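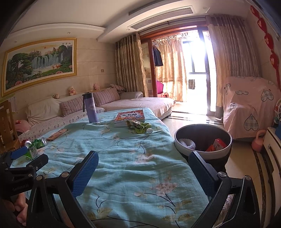 Old Wadberg depot: list it or let it go?

Groltville Heritage Forum > Buildings at risk

cyule_groltville
Posted 2025-08-09

Hi all, Catherine Yule here, for anyone who only knows me from the walking tours. The owner of the Wadberg freight depot on Canal Street has applied to take down the north shed and keep only the office end. The notice is taped inside the office window where you can barely read it, so I copied out what I could. Written comments go to the planning office at town hall, room 4, and you have to put your street address on them or they get tossed.

I'd like us to send something as a group. My feeling is that the shed IS the depot. The office is a nice little brick box, but there are brick boxes all over town. The shed is where the canneries loaded, and it still has the big sliding doors and the painted bay numbers. Who's in?

railbed_okop
I'm in. I went through it with the old owner years ago and the roof timbers were in better shape than my garage. If anyone has photos of the inside from before the tarps went up, please post them or send them to me.
Oldřich

nutsugah_n
I'm going to be the grump. I love this town's old buildings as much as anybody, but I've walked past that shed every morning for years and the north wall is leaning. You can see daylight through the corner. If we dig in on the shed, the owner gets tired of us and the whole lot gets sold, office and all. I'd sooner get a firm promise on the office, in writing, and a proper record made of the shed before it goes.

cyule_groltville
Nkrumah, I hear you, but we took that deal on the Flesell bakery, remember? Keep the front, record the rest. The front is now a wall with a parking lot behind it, and the record is in a box I have asked to see 2 times and never been shown.

nutsugah_n
The bakery was different! There was no condition on the permit at all, just a handshake. I was at that meeting. What I'm saying is get it on the permit this time.

faizal_s
New here (Faizal Saragih, we moved into one of the row houses behind the depot in January). Can I ask a dumb question? Is the building listed on anything? Our real estate agent told us the whole block was "historic" and we couldn't change our windows, and then the neighbor changed all of his and nothing happened.

railbed_okop
Not dumb at all. The block is in the conservation overlay, so demolition needs a hearing, but the overlay doesn't protect a building by itself. The depot was put forward for the town list once and the paperwork stalled. Your windows are a separate headache. Ask for the overlay sheet at the front counter and don't trust what an agent says about it, mine told me I had a slate roof.

faizal_s
Ha, okay. Thank you. For what it's worth, most of the people on our row like the shed. It blocks the noise from the highway. I know that's not a heritage argument.

wahyudi.ngau
Put it in your letter anyway, Faizal! The board reads letters from people who live next to the thing before they read ours. I've sat through enough hearings to be sure of that.

On the leaning wall, I have to side with Oldřich a little. The lean is in the old photo in the library hallway too, the one with the mule team. I stood there with my reading glasses on like a fool and held a pencil up against it. Looks like the same lean to me. I'm no engineer, but a wall that's leaned the same way that long isn't in a hurry.

nutsugah_n
A pencil, Wahyudi? Come on. Somebody needs to pay an actual engineer. I'd put in toward that, and if the engineer says it's sound I'll sign whatever Catherine writes.

cyule_groltville
That's fair and I'll hold you to it. I called the Yordanov office this morning (they did the church tower) and they'd do a visual inspection and a short letter for $200. It won't cover the foundations. For that they'd need to dig, and the owner would have to agree, and I can't see that happening.

railbed_okop
I'll put in half. Does the owner have to let them inside for the visual part?

cyule_groltville
They said they can do plenty from the sidewalk and the alley, but inside is better. I'll write to him tonight and ask nicely. I do think he's a reasonable man. He kept the office heated all last winter when he didn't have to.

oldmillpond
Am I the only one who thinks it should all come down? It's been an eyorsore since I was a kid. Put a park there.

wahyudi.ngau
We have a park, and it's across the street from the depot.

oldmillpond
A bigger park then.

nutsugah_n
See, Catherine, this is who shows up at hearings.

cyule_groltville
Be nice, both of you. Oldmillpond, you're welcome to comment too, same room and same rules about the address.

Okay, where we are: I'm writing to the owner, Oldřich is pulling together inside photos, and Nkrumah is drafting the permit condition for the office so we have it ready whichever way the shed goes. Faizal, could you ask your neighbors if any of them would sign their own letters? Separate ones count for more than one letter with a lot of names.

faizal_s
Sure. The lady at 104 worked in the depot office when she was young, so I'll start with her. She has keys to something, she showed me once, but I don't know what they open.

railbed_okop
Please, please ask her about the keys. And whether she remembers which bay had the scale. I've been trying to pin that down forever.

faizal_s
Will do, I'm going over there after dinner.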